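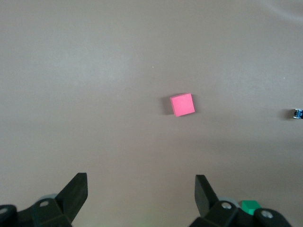
3. Keeping the starter going

3.1 What I wanted to find out

Most people I know who make yogurt at home save a spoonful from the last batch to start the next one. I do it too, and I've always been told you have to go back to a fresh packet sooner or later. How much later depends on who you ask! So I picked two starters, Jasitz (a powder, sold in little foil envelopes) and Catumier (a spooned-off yogurt from a dairy a few valleys over), and carried each of them through 12 batches without ever opening a new one. Both lines began in February, when my kitchen is cold and the milk from the Stundness herd is at its richest.

I kept everything else as plain as I could. Every batch was a quart of whole cow's milk, heated until it steamed and just started to shiver at the edges, then left to cool until I could hold a clean finger against the jar comfortably. I know that's a crude way to tell temperature, so I checked it with a thermometer each time and wrote the reading down. Two tablespoons of the old batch went into the new one, the jars went into the insulated box, and the box went on the shelf over the stove with the stove off.

3.2 Tasting and thickness

For thickness I used the tipping test. I took a full jar straight from the fridge, laid it on its side over a bowl for 60 seconds, and weighed whatever ran out. It's a rough measure, and a jar that got bumped on the way to the counter always scored worse than it should have (I threw out one Catumier reading for exactly this reason and made the jar into pancakes). Whey counted the same as yogurt, which I'd change if I did it again. A jar with a firm curd and a puddle of whey on top looks runny on paper and eats beautifully.

Tasting was harder to pin down. I scored sourness from one to five, always before breakfast and always with a jar of store yogurt next to it so I had something to come back to. The Jasitz line started mild and stayed mild for the first half of the run, then crept up. Catumier was tart from the start and hardly moved. I'd expected the reverse – the powder seemed like the steadier of the two.

Elevation might matter here too. The Gauthier place, where I did a short side run, sits at over 4000 feet, and milk there boils sooner than it does at home. I've left those jars out of the averages.

Figure 2. Green cube and pink tray on a brownish-gray tabletop.
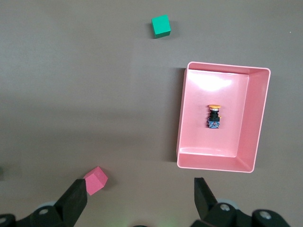
3.3 Where the two lines parted

The last few batches of Jasitz came out stringy. They tasted fine, but the spoon lifted a long thread with it, and the tipping test turned into a bit of a circus because the yogurt left the jar in one slow rope. Catumier stayed short and creamy to the end. I can't say why from one run of each, and my guess would be that some other bug got into the Jasitz jar and liked it there. I'm starting both lines over with boiled spoons and new lids.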